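Hosside Oratitz 半透明收纳盒（三色组）与 Rolland 拼木台面

餐具多起来以后，抽屉里那种固定分格的托盘就不太好使了。格子是按别人家的餐具做的，长一点的刀放不进去，只好横在上面，抽屉一关就卡住。Oratitz 这一组盒子一开始就没打算做成托盘，它们是单独的长方形敞口盒，一色一只，可以并排摆在台面上，也可以塞进抽屉里，想拿走哪只就拿走哪只。我们自己用了好一阵子，越用越喜欢，所以这一页写得比别的产品长一些，请多担待！

三只盒子，三种颜色

一组三只：粉红、橙、灰。三种颜色都是半透明的，透光，放在窗边的时候会在台面上投下淡淡一层颜色（粉红那只最明显，傍晚特别好看）。半透明的好处是站在侧面也能大概看见里面有没有东西，不用每次都探头过去。颜色选得偏浅，放在木头台面上不抢眼，但三只摆在一起，隔着几步也分得清哪只是哪只。

盒子宽 125 毫米，高 100 毫米，壁厚 2 毫米。这个高度是反复改出来的。早先打的样更矮，抽屉倒是随便进，可是一放叉子就往外翘；后来又做过更高的，稳是稳，手伸进去拿最底下那把小勺就很别扭。现在这个高度，普通深度的厨房抽屉放得下，手也伸得进去。下单之前请量一下抽屉的内高，尤其是炉灶旁边那种浅抽屉，有些人家的会差一点点。

盒内的四个角都做了圆角。别小看这个，面包屑和茶叶渣最爱躲在直角里，圆角用海绵一抹就带出来了。底面是平的，没有凸筋，也没有印在里面的字，东西放进去不会架在半空晃。

怎么分，随你

买回去以后最常见的用法是按种类分：刀一盒，叉一盒，勺一盒。这样最省脑子，客人来帮忙摆桌也一看就懂。

不过我们更想推荐另一种，按柄的颜色分。彩柄餐刀这几年很多人买，一套里有好几种柄色，家里每个人认一种，吃完各归各的。混在一个抽屉里的时候，颜色再鲜艳也是一团，找起来照样要翻。把同色柄的归到一只盒子里，摆桌的时候直接端一只盒子走，别提多顺手了。颜色比盒子多也没关系，两种柄色合住一只，柄朝不同的方向放，还是一眼能分开。

分的时候最好有一块宽敞的台面。先把刀全部摊开，同色的拢到一起，盒子在远处一字排开，然后再一把一把往里放。一边拿一边想该放哪里，反而慢。先拢堆再装盒，整抽屉的刀很快就收拾完了，小孩子也爱玩这个（给孩子分的话，请只用没有开刃的餐刀，并且大人在旁边）。
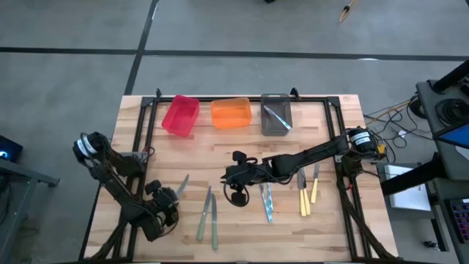 刀放进盒子以后不必强求方向一致。敞口盒不是刀架，斜着躺、顺着躺都可以，放得下、拿得出就行。真正要留意的是带刃的厨刀：切菜刀、剔骨刀这一类请继续用刀架或者刀套，不要和餐刀混在一起散放。一方面伤手，另一方面刀刃互相磕碰，很快就钝了。牛排刀可以放，但建议单独占一只盒子，柄朝着常站的那一边。

有老用户问过能不能放筷子。可以横放，短一点的儿童筷很合适；长筷子请先量一量。除了餐具，我们还见过有人拿它们装茶包、装封口夹、装彩色铅笔、装缝纫线，灰色那只放螺丝刀和卷尺也挺像样。我们办公室里粉红色的那只一直装着喜糖，从来没有满过。

清洗和日常打理

平时用温水加一点洗碗液就好，软海绵正反面都能用，只是别拿钢丝球去擦。半透明的塑料最怕细划痕，划多了会发雾，颜色就不那么通透了。洗完请倒扣沥水，底面若有水珠，拿一块不掉毛的布擦一下，免得留下水印。水质偏硬的地方，隔一阵子用稀释的白醋泡一会儿再冲净，盒壁会重新亮起来，效果相当明显。

咖喱、番茄酱、红油这些容易染色的东西，沾上了尽快冲掉。粉红和橙色的盒子染了一点看不太出来，灰色那只就比较诚实。

餐具请擦干以后再放进来。盒子是敞口的，水汽散得快，可盒底如果一直积着水，金属刀身上难免会起斑点。我们的习惯是在盒底垫一张裁好的厨房纸，隔几天换一张，又吸水又能垫掉一点叮叮当当的声音。

请不要把盒子放进微波炉和烤箱，也不要贴着热锅摆放。夏天放在车里暴晒同样不建议，七月的后备箱比很多人想的要热得多。

Rolland 拼木台面

和 Oratitz 一起做的还有 Rolland 拼木台面。两样东西可以分开买，但放在一起实在是好看，我们在 Zornach 的陈列间里就一直这样搭着。

Rolland 的面是浅棕黄色的，由一条条窄木拼成，每条木头的纹理和深浅都有一点差别。有的直，有的带一点弯，偶尔有一条颜色特别深，夹在浅色中间。我们没有把深浅挑得整整齐齐再拼，那样会很像贴皮，少了拼木本来的味道。所以每一块都不一样，您收到的也不会和陈列间里的那块相同，喜欢完全均匀表面的朋友，请先来看看实物再决定。

台面出厂时已经上过一遍食品级木蜡油，摸上去是哑光的，不滑手，也不黏。头一个月请再补涂两次，之后感觉表面发干、滴水不成珠的时候再补就行。涂油很简单：台面擦净晾干，倒一点油，顺着木纹用棉布推开，过夜，第二天早上把没吃进去的浮油擦掉。整个过程有一股淡淡的蜡味，半天就散了。

水洒在上面请随手擦掉。小划痕不用紧张，顺纹轻轻打磨几下再补油，基本就融进去了。烫的锅一定要放隔热垫，烫出的白印比划痕难处理得多。也请不要用漂白剂和大量的水去冲洗。

有人拿它当案板直接切菜，也行，不过要接受刀痕。我们更愿意把它当成干活的桌面：摊餐具、揉面、包礼物、理花、陪孩子做手工，什么都可以在上面铺开。木头的底色浅而暖，银色的刀叉放在上面很显眼，找东西不费眼睛，这一点在整理的时候尤其舒服。

搭配和摆放的一点经验

台面靠墙放的话，把三只盒子排在靠墙的一边，前面就空出一整片可以摊东西的地方。从左到右按粉红、橙、灰排，或者反过来，都很顺眼。三只之间留一指宽，单独拿起其中一只的时候不会碰倒旁边的。

厨房小、台面窄，可以只留一只在外面，放当天要用的那几把，另外两只收进抽屉。一般人家早餐用到的刀也就那么几把，黄油刀加水果刀，一只盒子绰绰有余。

家里常请客的，不妨多备一组。一组留给日常，一组专门端上桌，吃完脏的往回放，整盒端去水池边，比一把一把攥在手里安全。盒子空着的时候不占分量，单手就能端两只。

规格与包装

品名：Oratitz 半透明收纳盒，三色组
内容：粉红、橙、灰各一只
单只宽度：125 毫米
单只高度：100 毫米
壁厚：2 毫米
形状：长方形，敞口，无盖
表面：内外光面，盒内圆角

品名：Rolland 拼木台面
颜色：浅棕黄，纹理深浅自然
表面：哑光木蜡油
长度与进深：标准款为陈列间同款，也可按尺寸定做

收纳盒与标准款台面的组合价是 738 元，含包装。单买盒子、单买台面或者定做尺寸，请写信来问，我们会把价格和工期一起回复给您。

盒子用纸浆托分层包好，台面四角加了厚纸护角。收到以后请先检查四角再签收，尤其是台面，路上磕一下很可惜。纸护角拆下来别急着扔，搬家的时候用得上。

补单只的说明

三色组里任何一只丢了、裂了，都可以单独补，颜色照原来的配。不同批次的半透明料会有极轻微的色差，橙色那只相对明显，对着光并排看才看得出来。介意的话请在来信里附上盒底的批次标签，我们尽量找同一批的给您。

盖子也常被问起。盖子我们试做过，样子不错，可是盖上以后大家就开始往上面堆东西，堆着堆着底下的盒子就不打开了。目前还是先把敞口的这一款做好。分隔片倒是在打样，插进去可以把一只盒子隔成窄窄的两条，放茶匙和水果叉会很合适，等尺寸定下来就挂到配件栏里。

© Hosside　版权所有　|　联系我们　|　配送与退换　|　返回顶部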